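Giving up cable, month three

So we canceled cable in May and I promised a few of you I'd report back once the dust settled. The dust has settled. I miss the weather channel and that is pretty much it.

If you missed the earlier post, the short version is that our bill had crept up to 200 dollars a month, and when I called to complain they offered me a sports package. I don't watch sports! I asked the nice man on the phone if there was anything he could take off the bill and he put me on hold for so long that I finished a whole sink of dishes and started on the stovetop. By the time he came back I'd made up my mind.

The first week was weird. I kept sitting down after supper and just sort of waiting for something to be on. With cable there was always something halfway through, some house getting its kitchen ripped out, and you'd land on it and stay there till bedtime. Now I have to pick. Picking is work! I spent one entire evening reading little plot summaries and went to bed without watching a thing.

What helped was the antenna. I got the Plerkix one, the flat kind you stick in a window, and out here in Skesville it pulls in 12 channels on a good day. Two of them are church and one is a man selling coins, but the public station comes in beautifully and so do the old westerns. If it's raining I lose the Brirkstead station completely (the one with the decent local news) and I have to go stand by the window and turn the thing a little at a time like it's 1978. My dad used to make me hold the rabbit ears, so I come by it honestly.

Then there's the library. I had no idea you could still check out DVDs, a stack at a time, free, for two weeks. Our branch must have more than 500 of them. I've been working through a British detective series where it's always foggy and everybody has a boat. The discs are scratched up something awful and episode 2 skips right over the part where they find the body, so I still don't know where he was.

The other thing that changed is I watch less without trying to. I've read three books since May. I walked the dog at eight at night, on purpose, and ran into half the street. Chow (the dog, he isn't one, it's a long story) has lost weight and thinks this is the best idea I ever had.

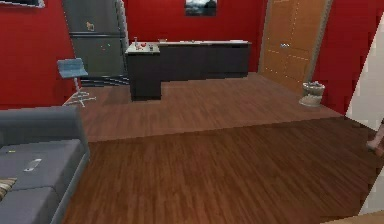 Red wall, gray sofa, and the remote right there on the seat.

A few of you asked about streaming. Yes, I kept one. I'm rotating them, so when I run out of things to watch I cancel and go get a different one. Put the cancel date on the kitchen calendar or you will forget, ask me how I know. Between that and the antenna, which I only paid for once, we're saving enough that I've started pricing a new mattress.

Next time I'll do the mattress post, because good grief, the mattress stores. If you've got one you love, leave it in the comments, and tell me if you sleep hot.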